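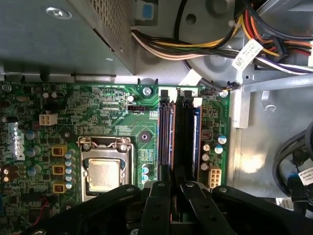
So who else has finished series three of Trivel? Spoilers for the finale all through this, so back out now if you're behind. I've watched it twice and I still can't decide whether the hospital strike story was brilliant or a complete mess. You know that bundle of wires next to the motherboard, black and yellow and green and a sort of pinkish white, all held together at the bend by one pale cable tie? That's the finale for me. The strike, the adoption, the matron's letters, the business at the Borkano chapel, and the only thing holding the lot together is one scene on a staircase. I cried at that scene though! Both times!

Re: Trivel finale
posted by teapot_marjoram

I thought it was the best hour they've done. The ward sister walking out past all those beds without a word, I had to pause it. I don't agree it's a mess, you're meant to feel there's too much going on because she does. My only moan is the letters. Four episodes of build-up and then we hear two lines of one of them.

Re: Trivel finale
posted by gumboots_14

Sorry, but no. The strike got about six minutes. They told us 4,000 mill families were relying on that hospital and we met one of them, and he was mostly there to cough. Series one would have given that a whole episode. I used to love how slow it was, we had an entire Sunday night about a broken steriliser and I was glued.

Re: Trivel finale
posted by hobnob_harriet

The steriliser episode was deadly dull and I'll fight anyone about it (nicely). But I'm with gumboots on the strike. My nan nursed through one and she always said it was the boredom and the cold that got to you, standing about for hours. All we got was a brass band and a speech.
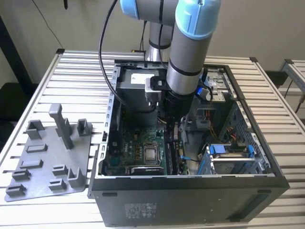

Re: Trivel finale
posted by the original poster

Oh I'd forgotten the brass band. OK, that was a bit much. I still think the speech worked because she fluffs the middle of it and has to start again. Did anyone catch what was painted on the banner behind her? I thought it said Fareck, which is the village from the Christmas special, so is she going back there?

Re: Trivel finale
posted by teapot_marjoram

It did say Fareck, I went back and looked. I'd be happy with that, we never found out what happened to the baby.

Re: Trivel finale
posted by gumboots_14

If they spend series four in Fareck I'm out. Well, I'll watch the first one. Is it February again?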